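Toy Kitchen Sets

By the Detley Play Encyclopedia staff
Updated May

A toy kitchen set is a group of child-sized pots, dishes, utensils and pretend foods used for make-believe cooking. It is one of the most rewarding toys a small child can have -- a whole restaurant fits on a tabletop! Sets range from a handful of cups to boxed collections of 40 or 50 pieces, and many families mix several together over the years.

Cookware is the heart of any set. A frying pan and a pot cover most pretend meals, and black is a popular color for both, since it looks so much like the real thing. Utensils and strainers often come in softer shades such as mint green, and a slotted spatula is wonderful for flipping imaginary pancakes. 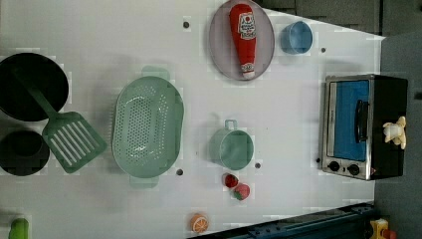 Tableware includes plates, cups and mugs, usually in cheerful pastels. Play food is the part children tend to remember best, and condiments are a special favorite: a red ketchup bottle can go on absolutely everything, soup and birthday cake included.

Collecting play kitchenware is a lively hobby in its own right. The Brumlow Toy Museum keeps 1,062 pieces, 562 of them pretend foods, and opens its drawers to visitors every Thursday. Older Kukis sets are much loved there for their tiny colanders, which really do drain water -- a great thing to have in the bathtub.

See also: Adebisi play food; Dollhouse kitchens; Tea sets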